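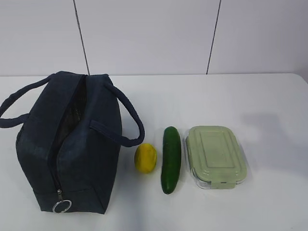

Navy lunch bag, lemon, cucumber, glass container. Lunch, more or less.

Review: Laston grant tracker, paid plan

Quick one, I have a report due at 4. Been on Laston for 13 weeks now, two of us using it, me and Ifeoma Nwankwo. We're a small food access nonprofit. Before this everything lived in a spreadsheet that Ifeoma built and only Ifeoma understood.

Setup. Took an afternoon. Import from the spreadsheet mostly worked, dates came in fine, the notes column got chopped after the first line on every single record. Support (Sérgio, very patient) had me re-import as a different file type and that fixed it. Would of been nice to have that in the help pages.

Deadlines. The best part by far. You put in the due date and it works backward, so draft, budget, board sign-off, submit. Reminders go to whoever owns the step. We had 6 applications out in October and I didn't lose sleep over any of them. Last year I missed a letter of intent by three hours and I still think about it.

Funder search. Meh. Big national foundations are all there. Family foundations in our area, very thin, and two of the listings were for programs that closed a while back. If search is what you're paying for go look at Gernach instead. Costs more, better data, uglier.

Boilerplate library. Love it. Mission statement, org history, board list, all saved with a word count next to each. Portal wants 250 words, you pick the 250 version. Done. Pasting into portals drops the bullets though, so check before you hit submit. I didn't, once.

Budgets. Weak!! No formulas to speak of. Totals don't update until you save and reopen the page. We still do budgets in the old spreadsheet and attach them.

Reports. Decent. Reminders for interim and final reports come over automatically once you mark a grant as awarded, wich I didn't expect. Export to PDF is plain but readable.

Price. We pay $1,624 a year for 3 seats. Third seat is sitting there unused, you can't buy two. Asked about a smaller plan, was told maybe.

Would I renew? Yes, probably, for the deadlines and the boilerplate. If they fix budgets I'd stop complaining. Four stars, call it three and a half if your funders are mostly local.

Edit: Olesia in the comments asked about the phone app. There is one. It shows deadlines and lets you check off steps, you can't edit text in it.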